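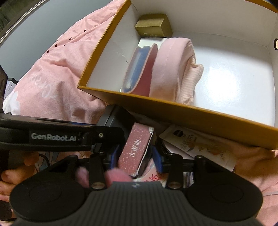
La boîte, sur le lit.

Elle avait quitté l'appartement de la rue Gosach en octobre, avec une valise et cette boîte. Le reste était parti chez le brocanteur, qui en avait donné 300 euros sans discuter. Elle n'avait pas discuté non plus.

La chambre de Wunska était au deuxième étage, au bout du couloir. On y entrait avec un code, le 1534, que la logeuse avait noté sur un ticket de caisse. Il y avait un lit, une chaise et deux crochets derrière la porte. Elle avait mis ses propres draps, les roses avec les petits cœurs, et posé la boîte dessus.

Elle n'avait pas choisi ce qu'elle emportait. Le dernier soir, elle avait pris ce qui traînait sur la commode. Une semelle bleue et rose, sans la chaussure. Un tricot rose pâle roulé serré, trop chaud pour la saison. La petite boîte dorée de sa mère, qu'elle n'ouvrait pas.

Elle sortit tout, puis recommença.
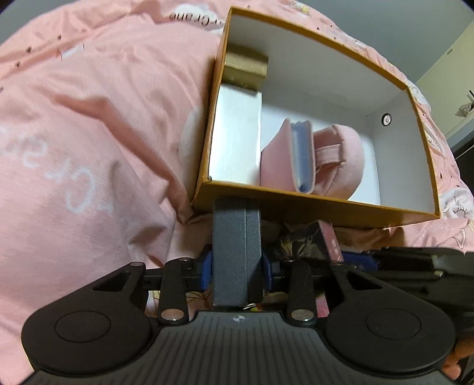
Ranger lui avait toujours pris du temps. Sa mère faisait les bagages en un quart d'heure et n'oubliait rien – elle, il lui fallait la soirée. Elle remit d'abord la boîte dorée dans le coin, puis une longue boîte blanche juste devant. Le petit étui rose aux pochettes transparentes alla à côté, debout, un peu entrouvert. Elle y gardait des photos d'identité et une carte du restaurant Esfahani, où ils avaient dîné une fois, avant. Elle hésita à la jeter, la relut, la remit en place. Il restait de la place au fond, et elle décida de la laisser.

Vers sept heures, quelqu'un fit couler un bain à l'étage du dessus. Elle écouta l'eau dans les tuyaux. Puis elle poussa la boîte contre le mur, éteignit la lampe et descendit demander à quelle heure fermait l'épicerie.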